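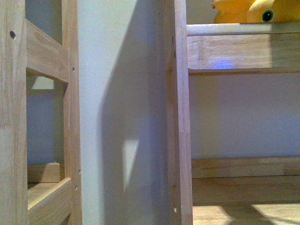

Pine frames against the white wall, sun coming in from the right.

I've worked at Jarkeck, in Ralladville, for 11 years. We make plain pine shelving, unpainted, the kind you finish yourself or leave alone. Until last September every hole in every upright was drilled by hand with a jig. Now a Mustonen drilling cell does it. You load the boards, close the gate, and it does 100 uprights in the time I used to spend on a small stack.

People ask if anybody lost a job. Not so far. There were 4 of us on drilling. Two went to assembly, one went to shipping, and I run the cell and check what comes out. The pay is the same. The day is different.

Drilling by hand, you looked at each board. If there was a knot where the hole had to go, you set that board aside or flipped it. The machine drills where it is told to, so the sorting has to happen before loading. That is most of my job now. I stand at the infeed and look at grain. My shoulder feels better than it has in years, and my eyes are tired by three.

The order screens changed too. Everything goes through Ikon, the scheduling program, and it counts every board. Last week's total was 1657. I don't mind the number, but I do notice that the supervisor looks at it before he looks at us.

Assembly is still done by hand, and I think it will be for a good while. Pine moves. A rail that fit on Friday can need a tap with the mallet on Monday, and the people over there know how hard a tap.

I go back to that bench for a week next month to cover a vacation.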